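A visit to the two-armed robot in Plustcombe

In April I wrote a few lines on this page about the people in Plustcombe who are building a robot at home, and several readers asked me to go and look. I went on September 8, 2024, by the morning bus, with my notebook and a cake from the station shop.

The house stands at the end of Mollarholm, a short street which climbs so strongly that I had to stop once for breath. Inger Hafstein opened the door. It is her house, but she told me that the downstairs belongs more to the robot now, and that her winter coats have moved to her sister. Shoes must be taken off at the entrance. I was given thick socks, because the tiles are cold for the feet.

The builders are Inger, Sumaiya Paul and Rüdiger Haberkorn. Sumaiya writes the software and Rüdiger does everything with screws. They have called the robot Erdős, after the mathematician, because he also lived in other people's houses. The robot has two arms, a body between them, and at the end of each arm a gripper with two fingers. All of it must work in an ordinary home with ordinary things on the floor. This was a decision from the first day. Rüdiger has seen too many robots, he said, which are very clever on a clean table and are lost when they meet a sock.

The task for the day was laundry in a bucket. It sounds small. I asked why they did not begin with something hard like a wooden block, and Sumaiya laughed and said that a block is the same block tomorrow. A shirt has another form every time you let it fall.
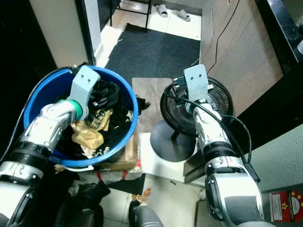
Left gripper in the clothes, right gripper at the fan.

What surprised me first was the quiet. I had expected the noise of a factory, but there is only a thin singing sound from the joints, and a click when the fingers close. Sumaiya sat on the stairs with her computer on her knees and spoke to Rüdiger in half sentences, as people do who have worked together for a long time. "Lower." "More." "No, wait." I wrote down many of these, but at home I could not understand my own notes.

They explained to me the difference between the two arms. The left one has newer fingers, from a drawing which Rüdiger changed over the summer. With the old shape the cloth would slide out at the corner. The right one still has the old shape, and so it gets the harder things. Inger wants both arms to be equal before the winter. Rüdiger would like to wait, for he does not trust a part that has worked for only two weeks.

At noon we made a pause and ate the cake in the kitchen. Here I learned about Nunov, their first robot, which had one arm and stood in Inger's garage. It could lift a cup but could not put it down again in a polite way. Three cups were lost. Some parts of Nunov are still used, mostly the small ones, and the rest is in a box which Inger would be happy to give to a school.

In the afternoon I was allowed to come close to the arms, with my hands behind my back like in a museum. The joints are round and shiny and they look more expensive than they are. Rüdiger has the most trouble with the cables. A cable must be long enough for the arm to stretch, and when the arm comes back there is suddenly too much of it, and it catches on things. He has tried tape, spiral tube and clips, and he has an opinion about each of them, which he gave me in full.
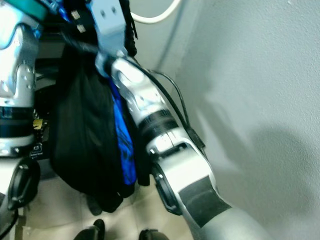
Close to the arm, with black fabric hanging beside it.

I asked about safety. There is a stop button on a long wire, and the person who holds it must do nothing else, also not drink coffee. On this day it was Inger for the morning, and after the cake I had the honour myself for a short time. I did not need to press it, but my thumb was tired afterwards from being ready.
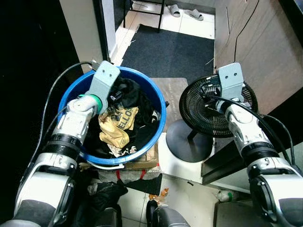 Over the bucket again. The fan stands on the right.

Do not think that everything is solved. Sumaiya showed me a list of faults on her computer and it was longer than the screen. The robot can confuse two dark clothes which lie together, and it is slow, so slow that I began to help it in my head. She said this happens to all visitors. For her the speed comes later, and she would first like to have a whole afternoon in which she does not stand up from the stairs.

If you wish to visit, please write to Inger before and do not simply ring. They can take two guests at one time. The bus stops at the bottom of Mollarholm and the last one back goes earlier than you would think, I had to run for it. I still have the socks and will send them back by post this week.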